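Ticket 54 – hot water keeps cutting out at the Pastholm flat
Status: open again (sorry!)
Opened 3/23/19

Hi Collado support, me again. I know the last one got closed, but the heater is back to its old tricks so I've started a fresh ticket like your auto-reply said to.

Quick recap for whoever picks this up. The unit is the Jendenier wall-mounted gas one in the laundry, put in before we moved here. It lights fine, runs for 7 minutes or so it seems to me, then the water goes stone cold while I'm standing under it with shampoo in my hair. The display shows code 14, the fan keeps whirring, and if I shut the tap and wait a bit it'll fire up again as though nothing happened. Kitchen tap does the same, just less dramatically.

What I've tried so far:

Turned it off at the wall, counted to 30, back on. Worked for one shower. Didn't work for the next.

Checked the gas – the stove burns blue and steady on every ring, even with the heater going, so I don't reckon it's supply.

Cleaned the little inlet strainer. Your instruction sheet says to shut the cold valve first and I did, mostly, and then I mopped the laundry. There was a pinch of grey grit in there, nothing you'd call a blockage. Put it back, hand tight, no drips.

Dropped the set temperature from 54 down to 50 on the chance it was overheating. No change that I could pick, so I've put it back up where it was.

Update, same evening. Had a good look at the flue cover outside (looked only, haven't touched it, I know that's your fitter's job). There's a wasp nest the size of a walnut tucked beside it but not across the opening. Could that be enough to upset the fan? I've no idea how fussy these things are.

Update, next morning. Tried the shower on full instead of my usual half-open trickle, and it held the whole time! Went back to the trickle and it died again, code 14, fan whirring. So now I'm wondering about flow. We swapped the shower head over summer for one of those Mikommont water-saver ones and I honestly can't remember whether the trouble started before or after. I unscrewed it and the face was pretty crusty, so it's gone into a bowl of vinegar with the rest of the bathroom bits that needed doing. 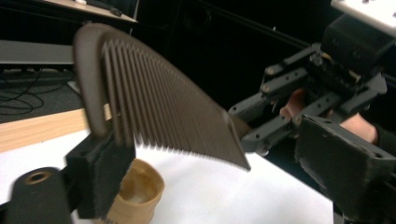

The brown comb, teeth down.

Anyway, shower head's back on and the spray is much better, but the cut-out still happens if I run it low. It just takes longer now, closer to 10 minutes. I'd call that an improvement, though my other half (who got the cold end of it last night) would not.

So, questions for you. Is there a minimum flow setting on this model that can be adjusted, or is that baked in? Does code 14 mean flow or flue, as the sticker inside the cover has faded to the point where I can't read that line? And if someone needs to come out, can it be before April, when we've got family staying and the shower will be going non-stop?

Mornings suit best. Side gate's unlocked, the dog's all talk. I'll leave the heater running as it is and won't fiddle with anything else until I hear from you.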